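Budgeting for a surgical robot training bench
Speaker notes, Prundport equipment planning session

Slide 1. Opening
Thank the hosts. Say who the talk is for: people who have been asked to put a number on a training bench and have only been given the price of the robot. I'll talk for 30 minutes and leave the rest for questions. Please stop me if a term isn't clear.

Slide 2. What we were asked to do
Prundport wanted two benches where trainees could practise closing wounds with robotic instruments on synthetic tissue. The first request was one line long and had one figure in it, for the arms. Everything else was meant to come out of the general supplies budget. It didn't fit, and we had to go back and ask again. Most of what follows comes from writing that second request.

Slide 3. Three headings
Split the plan into things you buy once, things that wear out, and things you use up. Put them on separate lines, because finance will treat them differently. The arms, the console and the table go on the first line. Instruments go on the second. Pads and thread go on the third.
Pause here. People usually want to write this down.

Slide 4. Instruments
Spend the most time on this one. The grasper is a small part with a lot going on in it: jaws, a pivot pin, pulleys, cables. Treat it as a part with a working life and ask the supplier how that life is counted. Some count uses, some count hours, some leave it to you to inspect. Verkero quoted us by the use, so a busy month costs more than a quiet one. We planned on 40 uses for each instrument and kept a log on the bench.
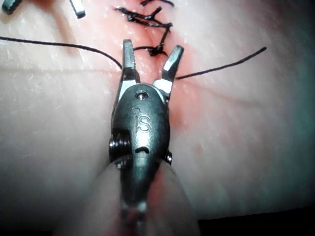
Suturing is hard on the budget in a different way. A trainee closing one incision uses up thread on every stitch, and a pad can only be cut and sewn so many times before it stops being useful. Work out the cost of a single practice closure first, then multiply by the number of trainees and the number of attempts you expect. We got the attempts wrong. We allowed for one each and people wanted to go again, as they should.

Slide 5. Pads
We compared two suppliers, Chaimongkol and Garum. The Garum pads cost less each but came in larger boxes and we had nowhere to keep them. Ask about shelf life before you order a year's worth. Ask as well whether both sides can be used.

Slide 6. Costs that get left out
Read these slowly.
Delivery and fitting.
Service cover after the first year.
Training for the person who sets up the bench.
Floor space, power and a door wide enough.
Spare instruments, so that one fault doesn't close a session.
The door was our own mistake. It cost us a delay until December.

Slide 7. Lease or buy
We leased the arms and bought the instruments. That suited us - the bench was new and we didn't know how much it would be used. A department with steady numbers may well do better buying. Show the comparison table but don't read it out.

Slide 8. What I'd ask for now
A small trial on one bench before the second is ordered. A usage log from the first session. A review date written into the request, with permission to move money between instruments and pads.

Questions
If asked about second-hand instruments: we looked and decided against, as we couldn't get the use records. If asked for our spreadsheet, it can be sent on after the session.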